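Notes for the Tukthorpe talk, Tuesday

Say hi, thank Jinlong Wan for the intro (he'll have mentioned the croissants, so get the laugh and move on). Water. Slow down, you always rush the first bit.

So I started Falline with a second-hand deck oven and a very patient landlord, and for the first winter I baked everything myself. Two kinds of loaf, two kinds of bun, and that was the whole menu. People would come in and ask for a vanilla slice and I'd have to say sorry, mate, it's sourdough or it's a finger bun. Some of them came back anyway!

Ask who here bakes at home. Wait for hands. Ask who's thrown out a starter and felt guilty - leave a gap here, somebody always wants to confess.

Now the flour story. I'd been buying whatever the wholesaler had on the truck, and then in February the dough went slack on me in the heat and I couldn't work out why. I blamed the fridge, I blamed the humidity, I blamed my poor apprentice. Then I drove out to the mill at Lonlow and the miller asked me how much water I was using, and I told her, and she just looked at me. I'd changed flours and kept the old recipe. So that was a humbling drive home.

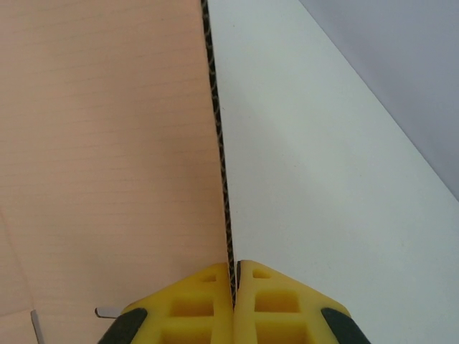 What I do now is a small test dough with every new delivery. I mix 900 grams of flour, hold some of the water back, and add it by feel. It takes a bit of the morning and I grumble about it every single time. If it's tearing when I stretch it, more water. If it's puddling, I've gone too far and we're having focaccia for staff lunch.

Sosa bun next (hold up the tray if it's survived the car). It's named after the street my nan lived on, and it's her cardamom and orange peel dough with a lot more butter than she'd have approved of. We knocked out 14 versions before I stopped fiddling. Version six was inedible, tell the salt one if there's time.

Skip the bit on pricing unless they ask. If they do ask: yes, butter's gone up, and no, I'm not making the buns smaller.

Questions, then cut up the tray. Serviettes are in the blue esky bag. Don't forget to mention the Saturday class, and get the knife back this time.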